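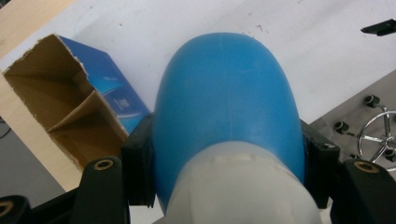 Phelan Refill & Return
Frequently Asked Questions

Sending bottles back

Which bottles can I return?
Any empty plastic bottle that came from our shop, in any color and any size. That covers the Oso laundry line, the Pernidetti dish and hand soaps, and our own Phelan cleaners. We also take bottles bought from our partner stores, as long as the shop code is still readable on the base or the label. We do not take glass, aerosol cans or pouches by mail. Glass can be dropped off at the counter.

Do I have to wash them first?
Rinse with warm water until the water runs clear, then leave the bottle upside down overnight. A little scent left behind is fine. Don't use bleach, and don't run bottles through the dishwasher. The heat warps the neck and then the cap won't seat.

Should the cap stay on?
Yes. Put the cap back on once the bottle is dry. Pumps and trigger sprayers come off and go in the box loose, with the tube shaken out. If a cap is cracked or missing, send the bottle anyway.

What about the plastic sleeve or the label?
Leave both on. We strip them here. People often cut sleeves off with a knife and score the bottle underneath, and a scored bottle can't be refilled.

Can I squash bottles to save space?
No. Crushed bottles go straight to recycling and don't earn credit.

Packing the box

What kind of box do I need?
Any corrugated cardboard box that closes flat and is strong enough to carry. It can be one you already have. Printed boxes are fine. Cover or cross out old shipping labels and barcodes so the carrier doesn't scan the wrong one.

Can I use a box with dividers inside?
Yes, and they work well for bottles. Stand one bottle in each compartment. If the bottle is too wide for the compartment, take the divider out and lay it flat on the bottom as padding. Don't force it. A bottle pushed into a tight slot usually comes out with a dent in the side.

The top of my box is torn. Is that a problem?
It depends on where. Ragged edges are fine if the flaps still meet and tape will hold across them. If a flap is gone, cut a piece of cardboard to cover the opening and tape it on all four sides. Boxes that open in transit are sent back to the address on the label.

Which way up do the bottles go?
Base down, cap up. Put the heaviest ones in the middle. If you have room on top, a second layer can go in on its side with a sheet of cardboard between the layers.

How much padding should I use?
Enough that nothing shifts when you tilt the box. Newspaper, paper bags and old packing paper all work. Please don't use foam peanuts or shredded office paper.

How many bottles can go in one box?
There is no set number. The limit is weight, and the carrier's cutoff is printed on your return label. Empty bottles are light, so most people run out of space first.

Where do I put the label?
On the largest flat side, away from the seams. Glossy printed cardboard doesn't always hold adhesive, so run clear tape along the edges of the label. Don't tape over the barcode itself.

Credit

How does the credit work?
Each accepted bottle earns 100 points. You need 400 points for a free refill of any standard product. Points show in your account under Returns.

When will my points appear?
Usually within two weeks of the box arriving. It takes longer in January, when we get a lot of boxes at once. If three weeks have gone by, send us the tracking number and we'll look for it.

Why was one of my bottles refused?
The usual reasons are deep scratches, a dent that won't push back out, a split along the seam, or residue from something other than our products. The reason is listed next to the bottle in your account. We can't mail refused bottles back.

Do points expire?
They expire after a year without a return or an order. Any activity resets the date.

After we get them

What happens to the bottles?
They are sorted by type, stripped, washed, checked and refilled. The ones that don't pass go to Ikov, which grinds them down for plastic stock. Last year we received 1,521 boxes, and 381 of those came from apartment buildings that pool their returns.

Can my building or office set up a shared box?
Yes. Choose "group return" when you request a label. All the points go to one account, so agree on whose it is before you start. We can't split them afterward.

What happens to the cardboard?
Boxes in good shape are used again for outgoing orders. Your next order may come in a box with another company's printing on it. The rest is baled and recycled.

Can I bring bottles in instead of mailing them?
Yes, from 9 a.m. to 4 p.m. at the side counter. The same cleaning rules apply. You don't need a box, but please don't leave bottles outside the door after hours.

I have a question that isn't listed.
Use the contact form and pick "Returns" from the menu. Include your order number if you have one.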